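**Ticket 146 — gripper stalls on close, shared workshop build**

Status: open
Build: home laundry arm, two-finger gripper, Irnano servo driver, Pestitz wrist camera

**Problem**

Gripper closes partway, then the driver drops out with an overcurrent fault. Started in March after I swapped the finger pads for softer rubber. Opening is fine. Closing on nothing is fine. Closing on fabric faults on more than 10 tries in a row.

**Tried so far**

- Reseated the driver plug at the wrist. No change.
- Cleaned the finger pivots and put a drop of light oil on each. No change.
- Lowered the current limit from 600 mA. Faults sooner, as you'd expect.
- Ran the arm on the bench supply instead of the battery. Same fault, same spot.

Wrist camera view, fingers over the speckled rubber mat:
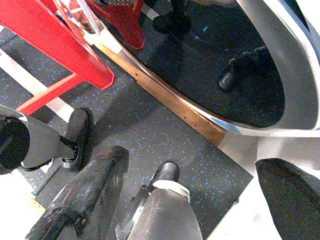

Does the fault happen with the old pads on?

The old hard pads close on a towel without a fault, but they let go of it halfway through the lift.

**Log, evening session**

Put the soft pads back on and watched the position readout. It stops at 82 every time, well short of closed. The number is the same for a sock and for a thick towel, so I doubt the load is the whole story. My guess is the new pads are touching near the base before the tips meet, and the driver keeps pushing.

Moved over to the dryer with the door open and dark laundry in the drum. I want the fix checked at the machine as well as at the bench — the reach angle is different there.
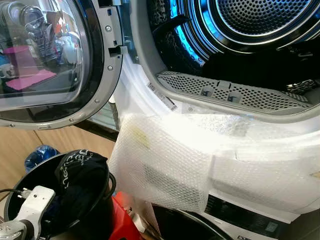 Zenardale: Check the pad thickness at the base before you touch the driver again. I had the same stall on an Ansari gripper and trimming the lower end of each pad fixed it. Take a little off, run the close cycle, look at the readout, repeat. Leave the current limit where it was.

**Next**

Limit back to 600 mA. Trim the left pad first, then the right. Will post the new readout here. If it still stops at 82 I'll pull the servo and look at the gears.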